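社区简讯·六月号

夏季饮水与饮料：今年食堂和茶水间的几项调整

天气热起来以后，茶水间的用量比春天明显多了。上个月后勤组把几处饮水点的登记表汇总了一遍，又收了一轮意见，回收的问卷一共570份。下面把改动的地方和大家问得比较多的问题写清楚，没有写到的仍按原来的办法执行。

先说饮水点。Hirano楼一层和三层的直饮机已经换过滤芯，二层那台因为进水阀漏水停用，配件到货后再恢复，在此之前请到三层接水。Loswood楼的开水器温度设定没有变，仍然是早上七点加热，晚上九点断电。有住户反映早班出门太早，接不到热水，后勤组商量后决定把加热时间提前到六点，从下周二开始。断电时间不改。

凉茶和大麦茶今年继续供应，由食堂每天上午煮好，放凉后装进保温桶，十点半前送到各楼茶水间。大麦茶不加糖，凉茶有微糖和无糖两种，桶盖上贴了标签。去年夏天有人把两种倒混了，后来那一桶只好全部倒掉，所以今年两种凉茶分放在台面两端。接的时候看一眼标签。

负责煮茶的仍是食堂的海老原勉（Tsutomu Ebihara）。他今年改了做法：大麦先用小火干炒一遍，颜色转深后再下锅，煮开之后关火焖二十分钟，不再一直滚着煮。这样出来的茶颜色深一些，焦香味重，涩味轻。有几位住户来问在家怎么煮，他给的用量是一升水配30克大麦，水开下料，煮十分钟，关火焖着，晾到不烫手再过滤。过滤用纱布或者细网都行。过滤好的茶放冰箱，当天喝完，隔夜的不要再喝。夏天有人习惯煮一大锅放在灶台上喝一整天，这个做法不好，大麦茶含淀粉，室温下几个小时就容易变味，尤其是厨房朝西的那几户。

酸梅汤是今年新加的，只在周二供应。配料是乌梅、山楂、陈皮、甘草和少量冰糖，乌梅和山楂提前一晚泡上。第一次煮的时候偏酸，第二次加了糖又有人说太甜，现在的配方是折中的，暂时不再调了。胃酸多的人少喝一点，空腹不要喝。家里有孩子的，可以兑一半凉开水。

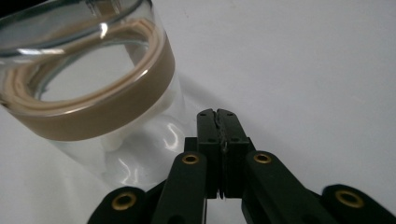
关于杯子，意见最多。去年整个夏天茶水间用掉的一次性杯子是2,094只，按今年春天的速度，到九月底还会超过这个数。后勤组没有打算取消一次性杯子，来访的客人、送货的师傅和临时来开会的人总要有杯子用。但是住户和本楼的工作人员请尽量自带。茶水间水槽旁边新装了一排挂钩和一层架子，自带的杯子可以放在架上，杯底写上门牌号，每周五傍晚清理一次，没有写号的会收到门房，放满一个月没有人来领就处理掉。

有人问塑料杯能不能反复用。要看是哪一种。杯底三角形里的数字可以作参考：标1的是PET，耐热差，装凉饮可以，倒热水会变形；标5的是PP，耐热好一些，一般能装热饮；标6的是PS，比较脆，也不适合装热的或者很酸的东西，酸梅汤就不要用它装。一次性的杯子不管哪种材料，都是按用一次来做的，洗了再用，内壁容易留下细划痕，洗不干净。外面买冷饮带回来的杯子，喝完冲一下，压扁，放进蓝色的回收桶。杯盖和吸管一般和杯身不是同一种材料，要分开放。杯身上套着纸套的，把纸套取下来放进废纸桶。杯里剩的冰块和饮料倒进水槽，不要连杯子一起扔，上个月回收桶底下积了一层糖水，招来不少蚂蚁，清洗花了半天。

也有人问玻璃杯和搪瓷杯哪个好。都可以。玻璃杯冷热交替容易裂，刚从冰箱拿出来的杯子不要马上倒开水。搪瓷杯不怕摔，但掉了瓷的地方会生锈，掉瓷在杯口或者内壁的就不要再用了。保温杯装凉茶没有问题，装酸梅汤时间长了会有金属味，也不好洗。杯盖里的密封圈每周拆下来洗一次，许多人说茶里有怪味，最后都是密封圈的问题。

茶渍可以用小苏打擦，湿布蘸一点，转着圈擦，再用清水冲。不要用钢丝球。杯子有味道的话，泡一会儿稀释的白醋，冲干净晾干就行。茶水间水槽下面的柜子里放了一罐小苏打，用完放回原处。

冰块的事情也说一下。Hirano楼一层的制冰机每天的产量有限，中午十二点到一点用的人最多，常常一点以后就没有冰了。天野和香奈（Wakana Amano）建议每户每次取冰不要超过一碗，这一条已经写在制冰机旁边的纸上。取冰请用冰铲，不要用杯子直接舀，冰铲用完挂回侧面的钩子上，不要埋在冰里。需要大量冰块的，比如办生日会或者带孩子去野餐，提前一天在门房登记，由门房统一安排。制冰机每月清洗一次，清洗当天停用，日期会提前贴出来。

费用方面，茶叶、大麦、乌梅和糖都从公共费用里出，今年夏天的预算是2,000元，和去年一样。野口和宏（Kazuhiro Noguchi）管这笔账，每月底把采购单据贴在Loswood楼的公告栏。去年夏天最后剩的钱不多，买了现在茶水间里那两个新的保温桶。一次性杯子的钱另外算，走日用品那一项，所以即使杯子用得多，也不影响茶的供应。有住户提出愿意自己出钱买好一点的茶叶，后勤组谢过他的好意，目前还是统一采购，避免各楼不一样。

保温桶的清洁，食堂每天下午收回去之后用热水刷洗，龙头拆下来单独刷。各楼下午四点收桶，四点以后想喝茶的请提前接好。周末照常送茶，但量减半，周日只送大麦茶。

另外收到几条不属于饮水的意见，一并回复。

一楼走廊的风扇声音大，已经报修，师傅说是轴承缺油，这个星期内处理。

自行车棚的遮阳布破了一角，先用绳子扎住，新布订了，尺寸和原来一样。

有人希望茶水间放一台微波炉。茶水间的插座和开水器是同一路电，同时用会跳闸，暂时不能放。食堂的微波炉下午两点到五点之间可以用，用完把转盘擦一下。

Unurberg路的送水公司换了送货时间，改成上午。订桶装水的住户，空桶请在八点半以前放到门口，不要堆在楼梯拐角。家里没人的可以放到门房，贴上门牌号。押金条不要丢，退桶的时候要用，丢了的找门房补登记，需要原来的订水人签字。

老人和孩子喝水要多留意。天热的时候等到口渴再喝往往已经晚了，老人尤其不容易觉得渴。少量多次，一次喝半杯左右，出汗多的人可以喝点淡盐水或者吃点咸的东西。心脏和肾脏不好的，喝多少听医生的。刚从外面回来不要马上大口喝冰水，先坐一会儿。浓茶和咖啡不要当水喝，晚上喝了影响睡觉。中暑的早期表现是头晕、恶心、没有力气，碰到这种情况先到阴凉的地方，解开领口，用湿毛巾擦脖子和腋下，人清醒的可以慢慢喝水，人不清醒的不要喂水，马上打急救电话，同时通知门房。

社区卫生站的萨夫塔·迪努（Safta Dinu）这个月每周有两个下午在Loswood楼活动室量血压，时间是三点到四点半，不用预约，带上平时吃的药的药盒。下午有时候人多，可以先领号，在走廊里坐着等。

Skerum菜园那边，早上浇水的时间调到六点半以前，中午不要浇。水管用完请卷好挂回墙上，上周有人在园子门口被绊了一下，没有受伤。黄瓜和薄荷已经可以摘了，薄荷长得多，谁要泡水都可以剪一些，剪上面的嫩枝，留下两三节，过十来天又能长出来。薄荷泡水用凉开水就行，先在手心里拍几下再放进去，味道出得快。

下一次后勤组的碰头会在月底，地点是Hirano楼活动室，晚上七点半开始，由田边和宏（Kazuhiro Tanabe）主持。议题有三项：秋季直饮机滤芯的更换、制冰机要不要再添一台、自行车棚的划线。想加议题的，写好纸条投到门房的意见箱，会前两天截止。不能到会的可以请邻居代为转达，表决的时候一户一票。

本期简讯的纸质版在各楼门房自取，需要大字版的跟门房说一声，第二天可以拿到。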